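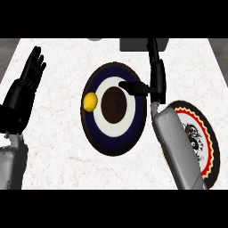
Ticket 298 — daycare pickup alerts not coming through
Status: closed

Hi, it's me again. So the Fovden app is supposed to buzz my phone when one of the kids gets checked in or out at daycare, and it quit doing that sometime in September. My husband does drop-off, I do pickup, and I like getting that little buzz while I'm on my morning call (it means I can stop picturing a meltdown at the door). His phone still gets them. Mine gets nothing.

What I've tried so far: logged out and back in, turned notifications off and on, restarted the phone twice. I also deleted the app during nap time and then couldn't remember my password, so that was a fun 14 minutes with a toddler on my lap!

Reply from Wilfredo Manalastas, Fovden support
Thanks for all the detail. Could you open Family, tap your own name and tell me what it says next to Quiet Hours?

Me again
It says 8 AM to 9 PM. I'm pretty sure I meant that the other way around — I set it up one night while the baby was finally sleeping and I was half asleep too. I've swapped them. Will report back after drop-off tomorrow.

Update, 9:20 AM
Got the check-in for my son but not for my daughter. Same daycare, same door, same dad carrying both of them in. Any ideas?

Reply from Wilfredo Manalastas
Your daughter's profile still lists you as "view only." I've sent a request to your husband's phone, and he needs to approve it.

Me, last one I hope
He approved it at lunch and both pickup alerts came through this afternoon. You can close this. Thank you so much!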